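What Does "Cozy" Cost? Words and Prices in Fothergill Home Listings

Hanan Qudah and Hadi Haddad
6 December 2021

We read 552 home listings from the Fothergill side of town, all from the agency Gesier, and compared the adjectives with the floor area. Hadi did the reading. Hanan did the spreadsheet and most of the sighing.

"Cozy" was the easy one. The median cozy home was 20 percent smaller than the median home without the word. "Charming" did a similar job for older houses. "Must see" had no link to anything we could measure, including whether there were photos to see.
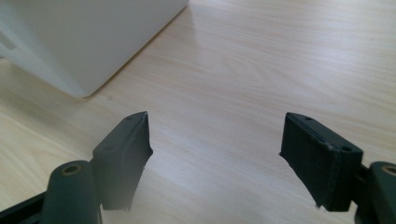 Price was harder. Listings in capital letters asked slightly more per square foot, but 4 of the largest houses account for most of that gap, and without them it shrinks to very little. Exclamation points were no help at all. One condo had 7 and still dropped its price twice.

Limits: we had asking prices, not sale prices, and a single agency. Two writers may be behind most of the text, in which case we have studied two people's habits at some length. We would like to repeat the count with listings from Zoltevstead, where we are told everything is "stunning."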